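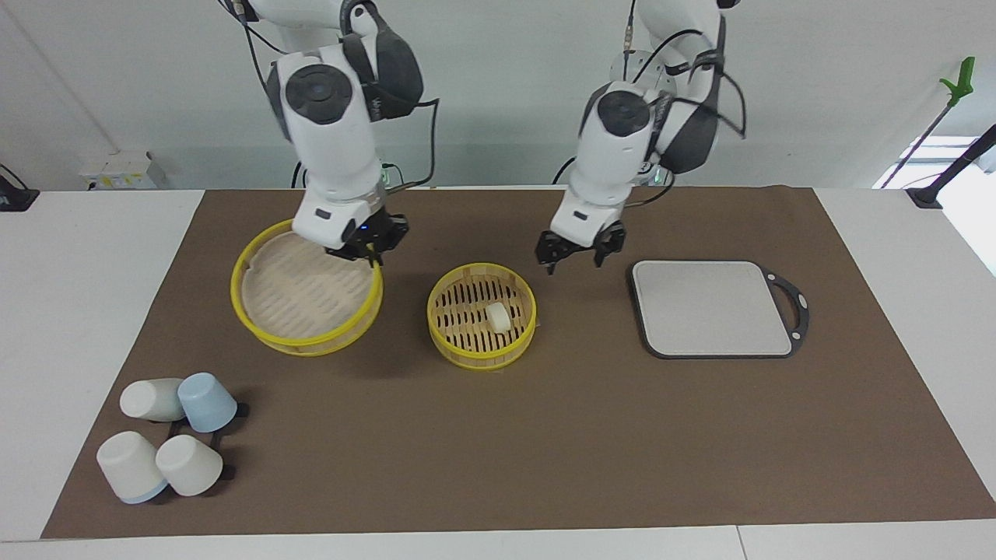 Korkmont Kitchen Hire rents cookware and serving equipment by the item to households, clubs and small caterers. Orders are placed online or by phone and collected from the Korkmont depot or delivered within the town limits. Most of the stock is cookware for groups, and steamer baskets are listed under Steaming and Poaching; the large round type, as with the yellow one here, is booked by diameter and not by color. Clémence Charpentier keeps the catalog, and corrections to item listings should be sent to her through the contact form.

Ordering

How far ahead do I need to book?
Orders close at 8 a.m. on the day before collection. Bookings for November and December should be placed earlier, as large pots and roasting pans are usually reserved first. Stock is not held without a confirmed order.

Is there a minimum order?
No minimum applies to collection. Delivered orders must contain at least 6 items. A lid counts as part of the pot it belongs to.

Can I change an order after it is confirmed?
Items may be added until the order closes, subject to stock. Items may be removed without charge until the same time. After that, the full hire fee applies to anything removed.

How long is the hire period?
The standard period is three nights. The day of collection is not counted. Longer periods are priced at the extended rate shown on each item page.

Deposit and damage

How much is the deposit?
The deposit is $60 for standard orders and $300 for any order that includes a Zurkia stockpot or a Nerov burner stand. It is taken as a card hold, not a payment, and is released after the return check.

What counts as damage?
Dents that stop a lid from seating, cracked handles, warped bases, scorched rims on baskets and missing parts. Surface scratches on the inside of a pan and discoloration from normal heat are treated as wear and are not charged.

What if something is already damaged when I unpack it?
Report it before using the item. Send the order number and a photo by the end of the collection day. Reports made at the time of return cannot be accepted.

Cleaning and return

Do I have to wash the items?
Yes. Items must come back free of food and grease. Hot water and ordinary dish soap are enough for metal cookware. Do not use oven cleaner on aluminum. Anything returned dirty is charged at the cleaning rate for that item.

How should steamer baskets be cleaned?
Rinse with warm water, brush the slots, and stand the basket on its side until fully dry. Woven baskets must not be soaked or put in a dishwasher. Line all baskets with paper or cabbage leaves before steaming dough. Baskets packed damp will be charged as damaged if mold is found.

Can someone else return my order?
Yes. The person returning it needs the order number only. The deposit goes back to the card that was used for the booking.

Is there an out-of-hours drop?
The side hatch accepts crates up to 8 inches deep. Burner stands and stockpots do not fit and must be handed in at the counter.

Accounts

Do you invoice clubs and caterers?
Accounts are opened by Bohdan Kovalchuk on written request. Account customers pay no deposit on standard orders. The Yule price list applies to account customers only and is sent out with the November statement.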